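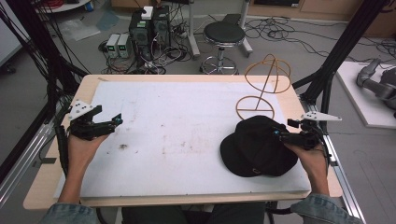

Keltus handheld gripper pair: is anyone happy with theirs?

Forum > Hardware > Demo collection and teleop

kvainio_bench
We're picking a handheld pair for recording demonstrations and the Keltus kit keeps coming up. Their sales page promises 1,000 usable demos out of the box, which I assume refers to a very large box. Task list is soft household stuff: hats on stands, socks, dish towels. Has anyone lived with these for longer than the return window?

tsolakis_v
Two months in. The grippers are fine. The manual was translated by somebody with a grudge. Squeeze feel is good, and after 60 takes of hanging up a baseball cap my hands were tired but still mine. With the Fjeld pair I had to stop at half that and go stare at a wall.

Caps are a rotten test object, by the way, and I recommend them. The brim is stiff, the crown isn't, and if you grab the wrong one the whole thing turns over and shows you its sweatband.

pelmet
What did you pay? The page says "contact us," a phrase I have never once enjoyed.

tsolakis_v
179 for the spare finger set, which is the only number I'm allowed to see. The kit itself went through purchasing, and purchasing does not discuss its feelings.

kuohua_lam
Going to disagree with Vasiliki a little. The squeeze is good, sure. The cable exit is bad. Ours runs down the outside of the hand and every time I reach across my body it finds a sleeve button. I lost a whole morning to one shirt. Fjeld routes it along the forearm, and that alone would make me pay more.

tsolakis_v
Roll your sleeves up?

kuohua_lam
I'm not changing my wardrobe for a peripheral.

pelmet
My wardrobe has been changed by less.

Rulberg_refugee
Came here from the Rulberg kit, so my standards are underground. Does the Keltus software still drop the left hand if you start recording before both sides report ready? That was a known thing in the spring.

tsolakis_v
Fixed in the July update. Now it refuses to start and plays a noise like a microwave being disappointed in you. I prefer it.

kvainio_bench
Useful, thanks. How about hats on wire stands specifically? We've got some of those open ones, a hoop on a rod. My worry is the fingers hitting the wire and the operator correcting without noticing, and then the policy learns to headbutt the stand.

kuohua_lam
It will learn to headbutt the stand. Ours did, with great confidence. We fixed it by throwing out any take with a contact on the approach and making people pinch the brim from the side. Light stands also walk across the table when you bump them, so put something grippy under the base.

pirjo_k
Or leave it and let it walk. If the stand is always in the same spot you've trained a very expensive coat hook. I move mine between takes on purpose.

kuohua_lam
Between takes, yes. During a take, no. Those are different kinds of mess.

pirjo_k
I'd keep a few of the messy ones too. Real hallways don't have a grippy mat.

kuohua_lam
Real hallways don't have my deadline either.

pelmet
Does anybody have the Kirnico support plan? It's offered at checkout for the Keltus stuff and I can't work out what it covers.

Rulberg_refugee
I had it for the Rulberg. It covered a man named Customer Success telling me to restart the computer. To be fair to him, it worked 2 times.

kvainio_bench
OK, I'm going to ask for a loaner pair before we commit. Vasiliki, can I message you about the calibration steps? Page four of the manual tells me to "comfort the left jaw."

tsolakis_v
It means close it gently. Sure, message me. Skip page five entirely.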